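I bought the Laltari undersink recycling sorter in October, for $58, after the third time I stepped on a bottle cap in bare feet. It's now 9th May, which I think is long enough to have opinions about a plastic drawer.

**What you get**

A sliding frame, three bins, a bag of 18 screws and a sheet of instructions that seems to have been translated by someone in a hurry to get home. Step four told me to "invite the rail." I invited the rail. It took two evenings and a borrowed drill, and the rail has since come out of the cabinet wall once, at breakfast, with everybody watching.

I should say what I had before. For years I used the Pintér, a tall steel thing with a pedal that cost more than my first bicycle. It looked wonderful and it held one kind of garbage. Anything recyclable lived in a paper bag beside it, which rather spoiled the look. My sister-in-law, Annapurna Lobo, has the same Pintér and the same paper bag, and neither of us has ever mentioned this to the other.

**Sorting**

The idea is one bin for paper, one for cans and bottles, one for everything else. The bins are the same size, and that's the main trouble. My household makes a great deal of cardboard and very few bottles, so the left bin is jammed by lunch and the middle one could be rented out. The Koka sorter, which I tried at a friend's place, has a big bin and two little ones, and whoever drew that up has lived in a house.

Then there's the size of the opening. With the drawer pulled all the way out you get a gap of 17 inches, and you'd think a grown adult could hit that with a can. The rear bin doesn't come all the way forward, though, so you drop things into it at an angle and by faith. I've gotten good at it. Guests have not. 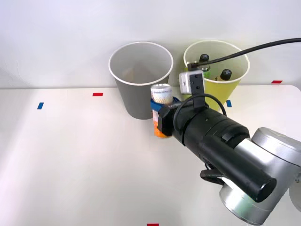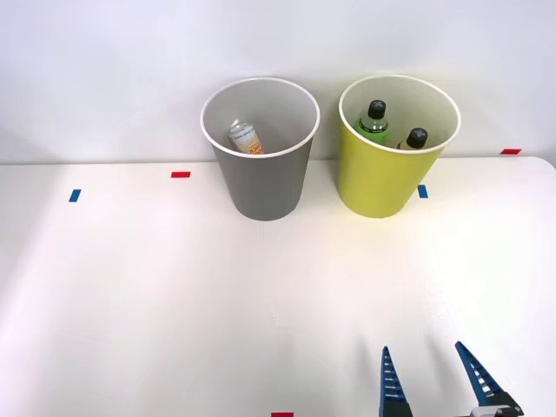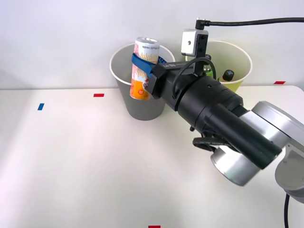
*Small containers on a white tabletop.*

**Cleaning**

This is where the Laltari earns some of its money back. The bins lift straight out, the corners are rounded, and a squirt of dish soap deals with most of it. The frame is another matter. It has a channel down each side that collects coffee grounds, and the only tool I own that fits in there is a toothbrush. It used to be a good toothbrush.

There's also a carbon filter in the lid. I can't tell you if it does anything. I took it out for a month and the kitchen smelled like a kitchen. Replacements come in packs of two from Pranorell for $22, and I've decided that this is how the company makes its living.

**Noise**

Loud. The drawer has a "soft close" that works beautifully when the bins are empty. Fill them and it shuts like a car door. If you share a wall with somebody, put felt pads on the stops. I used the ones meant for chair legs and they've held up fine.

**Would I buy it again?**

Probably, on sale, and with better screws. It got the paper bag off my floor, and I haven't stepped on a bottle cap since the winter. If you have the cabinet space and produce a lot of boxes, get the Koka. If your cabinet is narrow, the Laltari is the one that fits. Measure past the pipe before you order, and keep the packaging until you have. Mine went straight into the left bin and filled it.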